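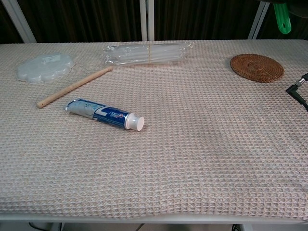
Five household things on a waffle-weave cloth, ready for a sorting run.

I love the rulebook. I know how that sounds. People come into robotics for the arms and the motors and the first time a gripper closes on something and holds it, and I came in for that too, but these days the thing that gets me out of bed is a shared document called Table Practice, which a handful of us at Virkham keep arguing over and rewriting. I think every group that teaches robots to handle everyday objects should have one, and I think most of them should be a lot longer than they are.

Take the cloth. We had a long and happy fight about cloths! One side wanted a bare tabletop for everything, the same every time, easy to wipe, easy to compare with last month. The other side pointed out that people's homes are full of fabric, and that fabric does things. It folds, it bunches when something drags across it, it picks up smudges. The rule we ended up with says that a cloth may be used, that it must be written down by type, and that small folds are to be left alone between runs unless they stop an object from lying the way it wants to lie. I think that last part is lovely. Somebody had to sit down and decide how much mess counts as normal, and then put it in a sentence that a new person could follow on their first morning.

Costel Papadopoulos wrote most of the section on choosing objects, and it's the part I send to friends. He doesn't tell you which things to buy. He asks for differences. If you have something stiff, add something that gives. If you have something dull, add something that shines. A wooden dowel and a tube of toothpaste are both long and thin, and a person picks up either one without a thought, but the tube wrinkles and the dowel doesn't. Straws in a clear wrapper are a wonderful choice (Costel is very proud of the straws) because you can see right into the package and the light still bounces off the ends of it. A woven coaster is flat and round with a pattern running around it. A plastic lid with bumps along its edge has no obvious best place to grab. Put those on one table and you've asked a lot of questions for very little money.

His section also says to leave the labels on. I used to peel them off, every one, as if I were wrapping presents. Homes have labels. Leave them.

Now for the part where I disagree with my own side. Last year our list had 511 approved objects, and when we merged it with the one from the Altton workshop it grew to 664. I was thrilled for a day or so. Then I tried to plan a week from it and found that people were picking the same 30 things again and again, the ones near the top of the spreadsheet. A long list makes everyone feel covered. What I'd like to see is a rule about turnover, something like this: no object stays in use for more than two weeks in a row, and the person who takes it out picks what goes in. Costel Kolev at Dedanau tried a version of this in June and his notes are full of crossings-out and complaints, and I read them with real pleasure, since the complaints are so useful. His team kept losing track of which tube was which once they'd been squeezed. So now there's a line in our draft about soft packages: note the state at the start of each day, full or partly used, wrinkled or smooth, and don't try to press them back into shape.

Cables deserve a section of their own, and ours is still bad. It says "keep cables tidy," and everyone reads that as meaning whatever they already do. I would rather have two lines. One for the tabletop: a plug or cord that lies on the work surface during a run gets written down, just like an object. One for the floor: cords go where no foot goes. The first is about the data and the second is about ankles, and putting them under one word has made both weaker.

The usual complaint about all this is that rules slow people down, and I take it seriously. A rule you have to look up in the middle of a run is a poor rule. The Aitken group printed theirs on a single card, big type, and I've borrowed the idea without shame. The card has what you need with your hands full. The long document has the reasons, the arguments, the names of the people who lost the arguments, and you read that with a coffee.

I also hear that standards should come down from a proper standards body, in numbered clauses, and that folks like us should wait. I'm all for the numbered clauses, and safety rules for machines near people should be followed as written. But nobody up there is going to rule on toothpaste. The everyday stuff gets worked out at the table, by whoever is setting it, and it's worth sharing while it's still rough. We've put the current draft of Table Practice on the Virkham site, and it has gathered 732 comments. I've answered almost 30 of them so far. The thread on wrappers is the liveliest, so start there, and if you have a better rule for cables, please send it to me before I write another bad one.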